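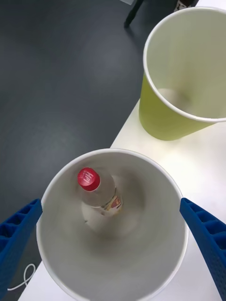
Reading the Prize Novel – notes for unit 3
Instructor: Henrike Ehlers

Welcome back, everyone! I promised to write up what we said about prizes and blurbs, and I'm afraid I've run on a bit, so read it with your coffee. We began with the jacket of Komov, and how much of it is praise from other people before you ever reach a word of the story (I still find that funny, after all these years of buying books for exactly that reason).
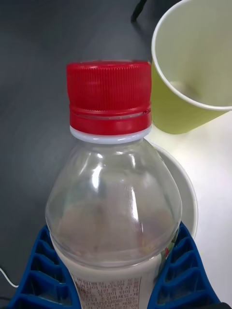 Bottle with a red screw cap.

Our main book is Annan, which runs to 400 pages in the paperback. Please have the first 2 parts read by next class – the second is slow, I know, but stay with it, the chapter on the ferry is lovely! As you go, mark any spot where the narrator tells us something she couldn't have known at the time. We'll want those when we talk about 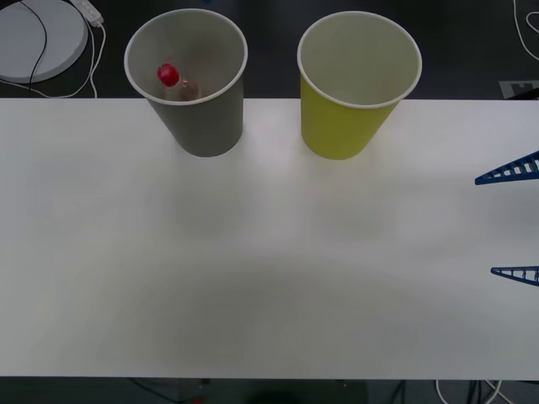
trust, and about how a jury might read such a voice quite differently from someone on a train.

If you'd like more, Pritora makes a good companion – shorter, crankier, and never on a single list as far as I can find. The essay comes due in November. Pick one review, one blurb and one page of the novel, and tell me where they disagree. Drafts are welcome any time before that.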